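Week 5 handout, Intro to Game Systems. Updated 2/28/26 with the fixes you all sent me, thank you!

## Player housing and item storage in online games

Last week we finished combat loops, and this week is my favorite topic in the whole course. Housing looks like a side feature. Then you look at where people spend their evenings, and a lot of them are moving a chair back and forth until it lines up with the rug.

We'll work from *Rarby*, the small online game by Valden that I keep bringing up (sorry, it's just such a good one to take apart). Every new player gets a one-room cottage with 40 item slots. You can place furniture anywhere the floor grid allows, and some pieces hold other items.

**Terms for this week**

- *Slot*: one unit of storage, no matter how big the item is
- *Stack*: many copies of one item sharing a slot
- *Container*: a placed object with its own slots
- *Sink*: anything that takes currency out of the game for good

Storage is where housing meets the economy. A player with no room has to sell, use up, or throw away what they find, and all three of those change prices at the market. In Rarby the first container costs 3000 coins, paid to a computer-run shop, so the coins are gone. That's a sink, and a really pleasant one, because you walk away with something you can see in your house!
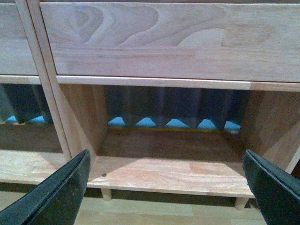
Compare that with *Karam*, where storage is bought from other players who craft it. The coins only change hands. Crafters love it, but the total amount of money in the game stays the same, and the designers have to drain it somewhere else (in this case, through travel fees).

Joonas Aaltonen asked in section whether slots should be unlimited. Great question, and we'll spend a good chunk of lecture on it. Start by thinking about what happens to crafting materials when every player can keep all of them forever. Then think about the database.

### Before next class

1. Read the *Tendusden* design notes, pages 13 to 20.
2. Sketch a storage system for a house with 72 slots at its largest. Decide how a player gets from the first slot to the last one.
3. Mark every sink in your sketch with an S and every player-to-player trade with a T.

Pencil is fine, messy is fine. Bring it on paper so we can swap.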